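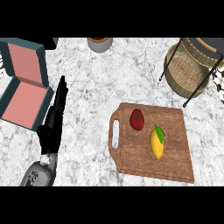

By the Griranska House team, Holloway School, grade 8 science
December

Does a tomato ripen faster next to other fruit? We loved this question because everybody's grandma has a different answer! We bought 40 green tomatoes at the Clanthorpe market and split them into paper bags, half with a ripe banana and half without. Every Wednesday we checked the color against a paint chart (red enough was chip 16).

The banana bags won easily, and the first tomato in them was ready days before any of the others. Bananas give off a gas called ethylene, and the bag keeps it close to the fruit. We did lose 2 tomatoes to mold, so those are left out of the graph. Next term we want to try apples, and maybe lemons, which our teacher thinks won't do much.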